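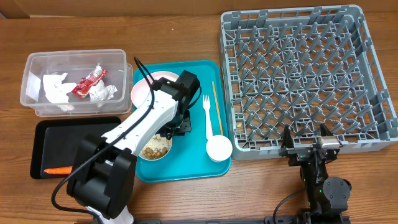 Table clearing is the removal of dishes, leftovers and trash from a table after a meal, together with the sorting that comes before washing. Household manuals tend to present it as a craft with fixed rules. Most of those rules have thin support.

Sorting

The usual advice is to divide what is left into trash, food scraps and tableware. Tissues and snack wrappers go into one box or bin, and scraps such as a stray carrot go elsewhere. Plates and bowls are gathered on a serving tray. The raised lip of a tray is said to contain spills, though it does little for a bowl that is still half full of rice.

Writers disagree on whether bowls should be scraped at the table or at the sink. Quyên Từ, in the Pidstead household handbook, favors the table and claims a saving of 40 seconds per meal. The handbook does not say how this was timed, or how many people were eating.

Racking

Plates are then stood on edge between pegs. The square plate rack, a type borrowed from commercial kitchens, has an open lattice floor and slotted side walls that let water through. Bowls fit less well, and sellers' capacity claims generally assume flat plates of one size – a condition few home cupboards meet.
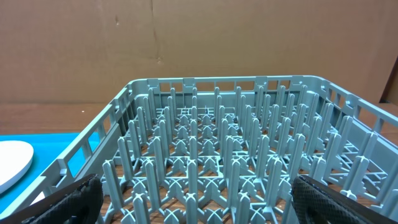

Claims about durability

The catalog for the Penda plate rack promises 1000 wash cycles without warping. An owners' survey, dated 8 August 2019, is often quoted in support, but it drew only 300 replies and did not ask about water temperature. A rival catalog from Giáp gives no figure at all, which may be the more careful choice. Neither firm has published its test method.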